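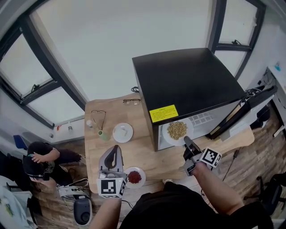 The microwave on the table

I have been putting off writing about the back room because I kept thinking I'd wait until it was finished. It is August and it is not finished, so you're getting it as is.

The short version: the kitchen downstairs is being redone, and I've been living out of one light wooden table. The microwave got the right half, mostly because of where the outlet is, and everything else has to fight for the left. Plates, my little green cup, glasses (the kind you wear, and yes, there's more than one pair, I put them down wherever I happen to be standing). I keep telling myself the table is for food only — and then I look for my glasses and guess where they are.

Mostly I eat grains and fruit up here. Leonie Rutherford, who lives across the landing, got me hooked on goji berries, and I now keep them on their own small plate so I can grab a few in passing. They're good! A bit like a raisin that has been to college. She soaks hers, but I like them chewy, straight off the plate.

The grains go on a round white plate and into the microwave. I used to heap them up in a big pile and wonder why the middle never got as warm as the edges. Now I try to spread them out a bit, stop halfway, stir and go again. I do 76 seconds, which is a silly number, but seven and six are the buttons that still work without a fight. Also, I never put anything on top of the microwave anymore. Hemi Rakena left a bag of rolls up there once and I found them three days later, behind it, with the cable.

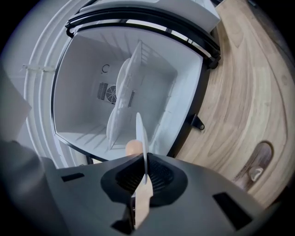 And the little fridge

The other half of my kitchen is a compact fridge, secondhand, 37 dollars from a guy named Angus Hapeta who threw in an ice tray I have yet to use. I love it way more than a grown woman should. It's white inside, with ridges all over the floor and walls, and there's a fan behind a grille at the back. The ridges look nice and are a pain to clean — crumbs settle in there like they've signed a lease. An old toothbrush and warm water with a spoonful of baking soda is the best I've come up with.

The shelf and I are still negotiating. It's a plain white plastic thing, and if you leave it leaning at an angle in the middle, it eats up all the room and you can't fit so much as a yogurt around it. Flat, I get a tall space and a short space. On edge, I get two narrow ones, which is great for bottles and terrible for leftovers. I've gone back and forth all month. Flat is winning.

Don't forget the door gasket when you clean one of these, by the way. I run a damp cloth along the black rubber and then a dry one, and I do the corners with a cotton swab.

Next up is finding a hook for the dish towel, and maybe a case for the glasses. If you have a tiny fridge and a shelf system that works, please tell me in the comments!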